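移动床小试三周了还不硝化，填料上只有一层滑膜，是不是填料的问题

分类：水处理 > 生物膜工艺
标签：移动床，挂膜，硝化，斜板沉淀，碱度

泥水分界

课题组在Heddale的污水站边上搭了一套移动床生物膜小试，2个反应器并联，进水一样，都是从站里初沉池出口引过来的。一号反应器装的是Burkar的新填料，二号装的是站里以前剩下的旧填料，在仓库里放了很久，装之前用自来水冲过，没有做别的处理。两个反应器后面共用一个Lamisell的斜板沉淀器，出水一部分回流到进水端，比例不高，主要是为了把进水氨氮压平一点。曝气用穿孔管，在线溶氧和pH是Ouazzani的探头，数据每天早上导一次。

目前的情况如下。

运行到现在3周，水温一直在19度上下不怎么动，因为厂房里有暖气。两个反应器的溶解氧都控制在每升2毫克以上。化学需氧量去除还可以，第一周就看到明显下降。氨氮基本不降，出水和进水差不多，有几天出水反而比进水高一点。亚硝酸盐有时候能测出来，很低，硝酸盐没有变化。

一号的新填料，内壁摸着有一层滑的东西，颜色很浅，透明偏灰，用手指一抹就掉。二号的旧填料倒是能看到一点黄褐色的斑，分布不均匀，有的填料有，有的完全没有。

启动时接种过一次，用的是站里曝气池的回流污泥，接种后闷曝了两天，然后直接开始连续进水。没有再补过泥。

pH从启动时的中性偏碱慢慢往下走，现在比启动时低了一截，但还没有到让人担心的程度。碱度没有测，因为滴定管借给别的组了。

我想问的是：

一，新填料是不是需要预处理？供应商的说明里只写了“使用前浸泡”，没写泡多久、用什么泡。我们泡过一夜自来水。

二，出水氨氮比进水高，是取样误差还是别的原因？

三，要不要换成二号那种旧填料，或者把两种混着用？

四，斜板沉淀器里积泥比较快，排泥要不要勤一点？这个跟硝化有没有关系我不清楚，先写上。

导师的意思是再等等，但小试的时间是排好的，后面还有别的进水条件要做，拖久了计划就乱了。有做过的同行请给个判断，是该等，还是该动手调。

慢滤池

先说结论：可以等，但不能什么都不做地等。你给的信息里最缺的是碱度和停留时间，这两个不补上，别人也只能猜。

按你的顺序来。

填料预处理。新的聚乙烯填料表面疏水，注塑或者挤出的时候可能带一点脱模用的助剂，刚下水会浮成一层，转不起来，需要一段时间表面才会被润湿。泡一夜自来水作用有限。比较实在的做法是直接泡在你的进水里，或者泡在稀释过的回流污泥上清液里，让有机物先在表面吸附一层。这一层所谓的调理膜形成得很快，以小时计，后面细菌附着都是在它上面发生的。不过你已经运行到现在了，填料早就润湿了，预处理这一步可以不用再想，不是现在的瓶颈。

内壁滑膜。浅色、透明偏灰、一抹就掉，听描述是异养菌为主的初期膜，胞外聚合物多，菌体少。进水有机物高的时候，异养菌长得快，先把表面占了，溶解氧也被它们在膜外层用掉，硝化菌拿不到氧，也拿不到位置。硝化菌本身生长慢，接种只接一次，之后闷曝时间又短，大部分悬浮的接种泥在连续进水之后就被冲走了，真正留在填料上的没有多少。所以单看滑膜这一条，没有异常，很多移动床启动都要经过这个阶段。

出水氨氮高于进水。取样误差有可能，但连续有几天都这样，更像是有机氮在反应器里被水解成了氨氮。初沉出水里有不少有机氮，异养菌把它转化成氨氮，硝化又没起来，出水氨氮自然会高。想确认的话，进出水都测一下总氮和凯氏氮。如果总氮进出基本一致，氨氮升高而有机氮下降，那就是这个原因。另外注意一下斜板沉淀器，积泥时间长了会厌氧释放氨氮，你的出水取样点如果在沉淀器后面，这部分也会算进去。建议在每个反应器的出口单独取样，不要只取共用沉淀器的出水。你现在2个反应器共用一个沉淀器，只取总出水的话，等于一号和二号的差别全被平均掉了，这个实验的对比就没有意义了。

停留时间。你没写。硝化启动期最常见的错误是按设计负荷直接进水。建议先把进水流量降到设计值的一半，甚至更低，等氨氮有下降趋势再一档一档往上加。每次加完要稳定几天再动下一次，不要看到一个好数据就加。

碱度。pH在往下走，但硝化又没起来，这两件事放在一起看有点奇怪。硝化耗碱度，没硝化的话pH下降就要找别的原因，可能是异养菌产的二氧化碳没有吹脱干净，可能是沉淀器里水解酸化之后的上清液回流带进来的，也可能是探头漂了。先用便携式的校一下Ouazzani的在线探头，我这边用同类探头，膜长在玻璃球上之后读数会偏，要定期擦。滴定管不一定要用专门的，任何一支能读数的酸式滴定管都行，隔壁分析化学的教学实验室一般都有，或者买比色管先看个大概。

接种。建议补种，而且不要只补一次。从站里取硝化效果好的那一格的污泥，如果站里有冬季也能稳定硝化的池子，优先取那里的。补种之后停止进水，间歇补一点氨氮和碳酸氢钠，曝气闷着，每天测氨氮，看到它一天比一天降得快，再恢复连续进水。这段时间沉淀器的泥可以回流，让悬浮泥多留一阵，等填料上有颜色了再停回流。

溶解氧。悬浮污泥系统里每升2毫克够用，移动床不一定够。氧要靠浓度差扩散进膜里，膜外层又是异养菌，同样的主体浓度，到硝化菌那里已经很低了。建议提高一些，做一个梯度看看氨氮对溶解氧有没有响应。如果提溶氧之后氨氮马上下降，那说明菌是有的，只是缺氧；如果一点反应没有，那就是菌不够，回到补种那一条。这个试验半天就能做完，是最省事的判断方法。

还有搅动强度。提高曝气量的同时剪切也大了，刚长的膜容易掉。你用穿孔管，气泡大，填料碰撞厉害，启动期不要一下子开到最大。看填料是不是整体在翻动，角落里没有死区就可以了，不用追求翻得很猛。

旧填料的问题。二号已经有黄褐色的斑，说明那里进展比一号快一点，可能是表面老化变粗糙，也可能是仓库里放着的时候残留了干膜，冲水没冲掉。不建议全换，那样你就没有对照了。如果最终目的是尽快做后面的进水条件，可以从二号取一小部分填料放到一号里当种子，做好记号，比如剪一个角，后期可以捞出来。如果最终目的是比较两种填料，那就一个都不要混，老老实实两边用同样的补种方案。这个你要先跟导师定下来，两种目的的做法是冲突的。

池边捞网

加点葡萄糖，菌就起来了。我们以前启动都是加糖的，几天就有膜，很厚。

填料的话牌子差别不大，看比表面积就行，Burkar的我没用过。

慢滤池

回复池边捞网：加糖起来的是异养菌，他的问题是硝化不起来，有机物已经够多了，再加糖只会更慢。你们当时如果只看有机物去除，加糖没问题，他这里不要加。

泥水分界

谢谢，先补充一下。停留时间确实是按设计值直接上的，没有降过负荷。取样点确实只有沉淀器后面一个，今天下午在两个反应器的溢流口各加了一个取样阀。探头拆下来看了，玻璃球上有一层东西，擦掉之后读数往上走了一点，所以之前pH下降有一部分是假的。

溶解氧试验做了，一号提高曝气之后氨氮没有反应，二号有一点下降，幅度很小，但是几个样都是往一个方向走的。按你的说法，一号是菌不够，二号是有一些。导师同意补种，目的定为比较两种填料，所以不混。

斜管六十度

前面把生化部分说得差不多了，我补充沉淀器和回流这一块，因为你第四问没有得到完整的回答。

斜板沉淀器在小试里经常被当成一个不用管的东西，其实它对启动期影响不小。Lamisell那种小型的，板间距窄，泥斗浅，存不了多少泥。移动床脱落的膜跟活性污泥不一样，颗粒碎，沉得慢，有一部分挂在板上不下来。挂久了板上自己长膜，然后成片掉，出水悬浮物会突然高一次，接着又正常。你如果看到出水浊度有这种不规律的尖峰，就是它。

排泥建议改成少量多次。不要等泥斗满了一次排空，一次排空会把沉淀区扰动起来，斜板下面的流态全乱。每天固定时间排，早晚各排一次就可以，排到出来的水颜色变浅就停。排泥量记下来，后面算泥龄、算产率都要用，很多人到写论文的时候才发现没有记。

板上的挂泥，隔一段时间把液位降到板以下，用水从上往下冲，冲下来的泥从泥斗排掉，不要让它进回流。冲板那天的出水数据单独标注，不要放进平均值。

关于回流，你写回流比例不高，是为了压平氨氮。启动期我的意见是先看沉淀器的泥是不是新鲜。泥新鲜，回流有好处，能把悬浮的硝化菌留一留。泥已经发黑发臭，就不要回流，里面的硫化物对硝化菌有抑制，浓度很低就有影响，而且会额外耗氧。判断很简单，从泥斗放一点出来闻，颜色是褐色、土腥味的可以回，黑色、臭鸡蛋味的排掉。你们积泥快又没有勤排，我怀疑前面那段时间回流里多少带了一些。

另外，共用沉淀器加上回流，还有一个问题前面没有提：回流把一号和二号的菌混到一起了。你既然定了要比较两种填料，二号脱落下来的硝化菌会通过回流跑到一号去，反过来也一样。严格一点的做法是两边各配一个沉淀器。没有条件的话，补种和闷曝阶段把回流停掉，或者各自用烧杯静沉之后手工回，量少，人工能做得过来。连续运行阶段干脆不回流，移动床本来就可以不回流，压平氨氮用一个进水调节桶来做更干净。

调节桶要注意两点。一是要有搅拌，慢速就行，不然初沉出水里的悬浮物会沉在桶底，过几天自己就酸化了。二是桶要定期清，清的频率看天气，你们厂房有暖气，冬天也不能偷懒。我见过小试进水在桶里放过夜，有机物掉了一大截，氨氮反而高了，跟你描述的出水氨氮偏高是同一个道理，只是发生在进水端。所以进水样要在泵的出口取，不要在污水站的初沉池取。

记录表的格式我给个建议，每天固定记这些：两个反应器各自的水温、溶解氧、pH、碱度，进水和两个出口的氨氮、亚硝、硝氮，排泥量，曝气量读数，有没有人动过阀门。最后一项最容易漏，也最有用。填料每周取一次，每次从固定的深度取，烘干称重，洗掉膜再烘干称重，差值就是膜量。取出来称过的填料不要放回去，补等量的备用填料，备用填料单独存放，写明是哪一天补的。

称重之前的烘干要到恒重。填料是塑料的，温度别设太高，会变形，变形之后重量不变但是下次没法用来做挂膜观察。洗膜可以用稀碱液加超声，超声时间一次试好以后就不要改了。

亚硝酸盐这一项，你现在偶尔能测到一点，后面补种之后大概会先升起来，再掉下去。升起来的时候不用慌，那是氨氧化菌先起来，后一步的菌还没跟上。这段时间硝氮涨得慢是正常的。测化学需氧量的时候注意亚硝会有干扰，数值会偏高，高的时候要加氨基磺酸掩蔽一下，不然你会以为有机物去除变差了。

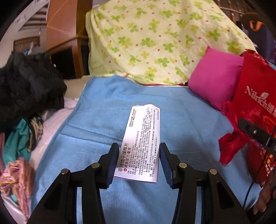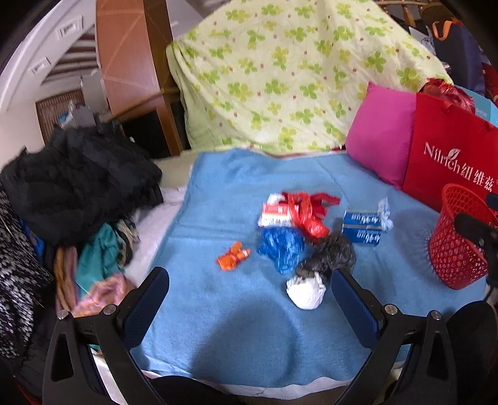
闷曝七天：亚硝干扰那条我补一句，掩蔽剂加在消解之前，空白样也要同样加。还有楼主补种期间投碳酸氢钠，最好先溶开了再慢慢加，别直接倒粉，局部pH会冲得很高，游离氨跟着上去，刚补进去的菌受影响。我这边吃过一次亏，氨氮停了好几天没动。

泥水分界

收到。回流今天已经停了，泥斗放出来的泥确实是黑的，有味道，已经排掉。调节桶用的是一个带盖的旧塑料桶，搅拌器还在找。滴定管要回来了，碱度明天开始测。

还有一个小问题：备用填料是泡着存还是干着存？泡着的话用进水泡，是不是等于提前挂膜了，跟反应器里的就不一致了。

斜管六十度

干着存，避光。补进去之前跟第一批一样泡一夜自来水，前后一致就行。补进去的那几个要能认出来，不要在后面几周的取样里取到它们，否则膜量会偏低。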